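Durkholm Hand-Held Gripper Set

The Durkholm set from Mendusholm records household tasks as training examples for learning systems. It contains 2 hand-held grippers, one for each arm, and each gripper carries a marker cube for position tracking. No robot is needed at the recording site.

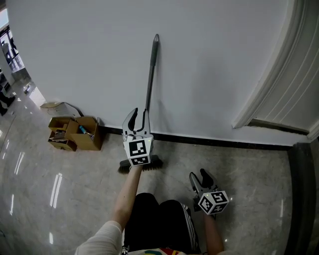 Recordings are transferred to the Buka software, where each example is reviewed, labeled and exported. A standard license covers 10 operators and more than 100 hours of material.

Item number: 127
Supplied with: charger, carrying case, printed guide
Orders and service: Sfakianakis sales office
Page updated April 19, 2021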